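Getting Red Dye Under Control

I ruined a whole load of white pillowcases in June with one new red sweatshirt, so I have opinions about this now. My sister thinks I should just stop buying red (she wears gray, all the time, even to weddings) but I love it and I'm not giving it up!

First thing, test before you wash. Wet a white rag, press it against an inside seam and hold it there while you count to 50. If you get any pink at all, that piece goes in by itself. I do the inside seam because the dye seems to sit heavier there, and a little fading won't show.

Wash cold, inside out, short cycle. I used to dump in a cup of vinegar to "set" the color and I've quit that -- it never did a thing for my cottons except make the laundry room smell like pickles. 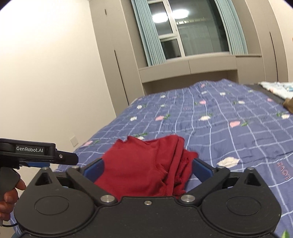 Frayed edges are the other headache. Threads work loose in the washer and wrap themselves around everything, so I run a quick zigzag along any raw edge before it goes in. No machine? Whipstitch it by hand in front of the TV, it doesn't have to be pretty. A mesh bag helps too.

If you've already got pink pillowcases, keep them out of the dryer! Soak them overnight in cool water with oxygen bleach, then look at them in daylight. Mine took 2 soaks, and one still has a blush in the corner. It's on the dog's bed now.

Oh, and dry your reds in the shade. My clothesline gets full sun until supper, so they hang on the porch rail.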